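Projets > Club robotique > Horama > README

Lecture : 2 min

# Horama – jeu de démos « saisie bouteille »

Projet étudiant, club robotique, groupe du samedi. README écrit vite avant le rendu, à relire (Iveta Zelenák pour les corrections svp).

## Contenu

- 200 démos, pince tenue à la main, caméra sur la pince
- 2 tâches : saisir la bouteille / la reposer debout
- 11 personnes ont enregistré, droitiers et gauchers mélangés
- une démo = un dossier, vidéo + ouverture des doigts + fichier notes.txt

Toutes les démos commencent pince ouverte, au-dessus de la table. Approche lente, fermeture, on lève, stop. Si la bouteille tombe on garde quand même, tag `echec`.
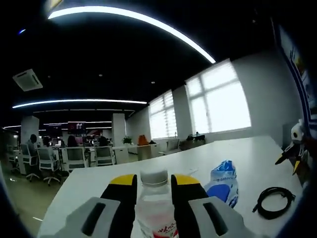

Fig. 1 – Saisie d'une bouteille transparente, doigts noirs à bouts jaunes.

## Problèmes connus

Plastique transparent = contours mal vus, surtout face aux fenêtres. Stores à baisser pour les prochaines sessions. Objets en plus sur la table (câble, sachet) : laissés exprès, le modèle doit s'y faire. 8 démos ont un décallage entre vidéo et ouverture des doigts, liste dans `a_verifier.txt`. Ne pas entraîner dessus pour l'instant.

Personnes en arrière-plan : flouter avant tout partage hors du club – script pas encore fini.

## Utilisation

Lancer `prepare.py`, puis découpage train/test par personne, pas par démo. Sinon les scores son trop beaux.

Version : Oct 25, 2025

Projets récents

- Sovano – suiveur de ligne
- Wumbei – bras à trois axes
- Redent – tri de pièces, reprise en avril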